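The Gendetti Ledger Account

A savings product for people who would like their money to be dull

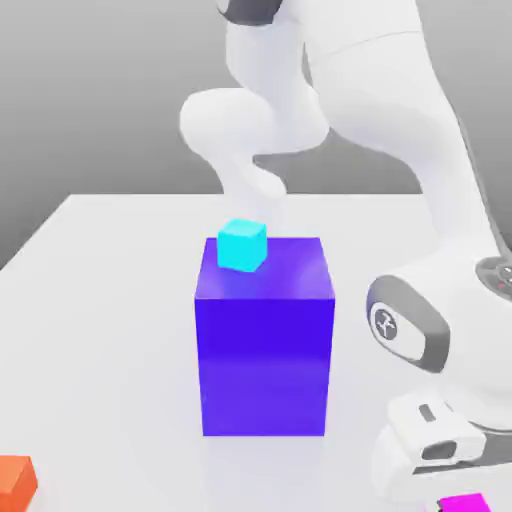 Most savings accounts are sold on excitement. There is a headline rate, a picture of a couple laughing at a laptop, and a footnote saying the rate lasts until you have stopped paying attention. The Gendetti Ledger Account has one rate, which moves when we move it, and we write to you before we do. The couple at the laptop were over budget.

Gendetti Ledger is a notice account. You put money in whenever you like, and you tell us 38 days before you want it out. Why 38? Our founders wanted 30, our funding desk wanted 45, and 38 is what was left on the whiteboard when the room had to be given back. We have grown fond of it.

What you get

Interest is worked out daily and paid on the first working day of each month, into the account itself or into a current account in your name. You can switch between the two as often as you like, although we do wonder about people who do it weekly.

The rate is variable and is the same for new and existing savers. If you opened your account in the first year and your neighbour opens one this afternoon, you earn the same. This has cost us a certain amount of fuss in the comparison tables, where loyalty isn't a column.

Current rates are on the rates sheet, which you can download from the foot of any page or ask for by post. We keep them off this page so that there's only one place for them to be wrong.

The small numbers

Minimum to open: £100
Minimum balance after that: £100
Smallest withdrawal: £500, or the whole balance if you are closing the account
Notice period: 38 calendar days
Accounts per person: one, plus one joint account
Monthly fee: none
Fee for asking what the fee is: none

Giving notice

Log in, choose the amount, press the button. You'll get a message with the date your money will arrive. Changed your mind? You can cancel the notice at any point up to midnight on the day before payment, and the money carries on earning as though you'd never had your eye on that kitchen.

If you would sooner not press buttons, there is a paper form. It has two sides and only one of them needs filling in. The other is the terms, in a type size we argued over at length - the readable one won.

You can have up to three notices running at once. More than that and the system gets confused, and so do we.

Can I get at it sooner?

In most cases, no. That is rather the point of a notice account, and it is what lets us pay more than we do on Banen, our easy access account. We make exceptions after a death, on a diagnosis of serious illness, and where you have been made redundant. Ring us. You will be asked for one document and you won't be asked to explain yourself twice.

If you think you may need the money at short notice, please open a Banen account instead. You'll earn less and sleep better. Plenty of our customers have both, with the boiler fund in one and everything else in the other.

Who it suits

People with a tax bill coming who know the date. People between houses. People who have been told to invest by a brother-in-law and would like a little while to think about it. It doesn't suit anyone hoping to get rich, and we would be suspicious of a savings account that did.

Joint accounts

Two names, either of whom can pay in. By default both must agree to a withdrawal. You can change this so that either may act alone, and both of you must agree to that as well, which has led to one or two long evenings.

Moving in from another provider

If your savings are with Ait Brahim or with Bistosmont, use the short transfer form, as we already have an arrangement with both. For everyone else it's the long form. Interest starts on the day your money reaches us.

What changed in November 2024

We dropped the charge for paper statements, raised the limit on online payments in, and took out clause 119, which had referred to a fax number. The next review of the terms is in March.

To apply you will need proof of address, your National Insurance number and the details of a UK current account in your own name. You can save the form halfway through and come back to it within 38 days.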